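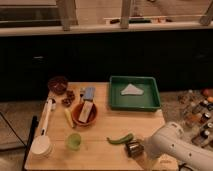
The white arm at the kitchen table, lowered to a metal cylinder near the front edge.

About the Vorgate workshop

Vorgate sets up, looks after and repairs small robotic arms. We work from two rooms in Clalbridge, and most of our customers are colleges, test kitchens and small firms that own one arm and have no engineer of their own. We began in October with a single contract, for the Kamolrat cell, and it is still the machine we know best.

The Kamolrat cell is a table cell. It has one arm, one table and one fixed camera, and it is used for handling household objects: bowls, cups, brushes, fruit and vegetables. The customer writes the programs. We look after everything the programs depend on, from the bolts in the base to the settings in the controller.

How we set up a cell

We start with the floor. The arm's stand is levelled and bolted, then left overnight and checked again in the morning. A stand that has settled by a millimetre will put the gripper out by more than that at full reach, and no setting in the software makes up for it.

The table goes in next. We fix its legs and mark their position on the floor with tape. We then touch the arm to the four corners of the top and store the readings. If somebody moves the table to sweep, the readings show it the next time the check is run.

Cables are the part of the job customers tend to leave until last. We like them run before the arm is first powered, with enough slack for the full turn of each joint. On Kamolrat we had to redo the run to the base twice. The second time we changed the connector for an angled one, and it has stayed as it was.

Last comes the table check. We lay out a mixed set of things on the table and take the arm down to each one slowly, at a tenth of working speed, with a hand on the stop button. A green chili pepper lying flat and a cup standing up ask for quite different approaches. So does a brush standing in a bowl, where the wrist has to clear the rim. We write down the height at which the arm stops over each item and keep the sheet with the cell's papers.

Looking after it

A cell on our care plan gets a visit every 12 weeks. The visit takes most of a day and follows the same order each time:

Wipe down the arm and look over the covers for cracks.
Check the base bolts with a torque wrench.
Listen to each joint on its own, through its full travel.
Clean the gripper and replace the finger pads if they have gone shiny.
Run the corner check and compare it with the stored readings.
Back up the controller, with one copy for us and one for the customer.

Crumbs and flour are a nuisance on kitchen cells — they work into the finger slides and make the grip slow to open. We ask for the slides to be brushed out at the end of each day's work. Please use a dry brush and no oil.

Repairs

We carry finger pads, cables, connectors and stop buttons for every cell on the plan. Joints are sent away, and we fit a loan joint while the customer's own is at the bench. After a joint has been changed the whole set-up is done again from the corner check onwards, even if the arm seems to be running true.

Every job gets a number in the repair book. The longest so far was job 77, a wrist fault on the Larkbridge cell that came and went for weeks. We changed the motor and then the brake before finding a broken strand in the cable beneath a clip. Cable clips have been on our inspection sheet since then.

Who we are

Rostyslav Panasiuk started Vorgate and still does the first set-up of each cell himself. He trained as a fitter and spent many years on packaging lines before moving to smaller machines. He also keeps the repair book and answers the workshop telephone when he is not under a table.

Visits to the workshop are by arrangement. Customers who want to learn the daily checks can spend a morning with us at no charge, and it helps if they bring their own controller backup. For faults, please have the cell name and the last message on the controller screen ready when you ring.

Page last changed 2021-02-21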